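Notebook, 24/12/2022
Open day at the Vilela house setup, notes for the Furico group

Visitors were let in by groups of 7, and we had more people at the door than the sign-up sheet said. The living room setup held up fine. The Plurkano people came early and stayed for the whole thing. Gona sent word they'll come in June instead.

Controller log is in folder 2051. I started a new log file after lunch, so there are two for the day. Please don't merge them, the time stamps overlap by a few minutes where I forgot to stop the first one.

Handling the container

Ran this for every group. It's the part people wanted to film. Pick up the white container, tip it over the side table, set it back upright. I kept the arm slow, at 70 percent of our normal speed, and that was still fast enough that a couple of people stepped back from the rug when the elbow swung over. Next time put tape on the floor before anyone comes in.

Most asked question was how hard it squeezes. I didn't have the number with me. Put it on a card.

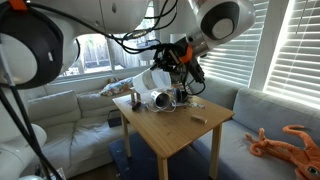
Table layout between runs

We changed what was on the table during the day, so don't expect the logs to match one layout. In one of them the metal cup was on its side with the mouth to the left, near the thin wires, and the tub stood upright to the right of it. I like this one for talking to visitors because they can see right away that the cup and the tub need different grasps, and that the wires are going to be in the way whatever you choose.

Things to fix before the next visit:
Cables on the arm. They hang in long loops on the left and people asked if that was on purpose. Shorten the ties and check the full wrist turn again afterward.
The blinds. Sun was strong through the slats even with them down. Try the heavier ones from the store room.
Start position. With the gripper parked over the left end of the table, the people on that side can't see much of what's under it. Park it higher.
Second stop button. We have one, and it was on my side all day. The person talking to visitors should have one too.

Did 13 full demos in all. Two were cut short by me, both times when a kid leaned in over the table. No faults from the arm. One restart of the control PC, after an update notice I should have turned off the night before.

The orange squid got more attention than the arm from the smaller kids. Leave it on the gray sofa.

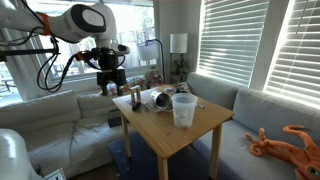 One of the Plurkano visitors said the talk went too quickly over what happens when a grasp fails, and that they would have liked to see a failure left to play out before anyone stepped in. I agree with that. We tend to reset as soon as something slips, out of habit. They also asked for the task list ahead of time so their own people can come with questions.

To do: send them the list, write the squeeze card, order the second stop button. Both log files still need copying to the shared drive.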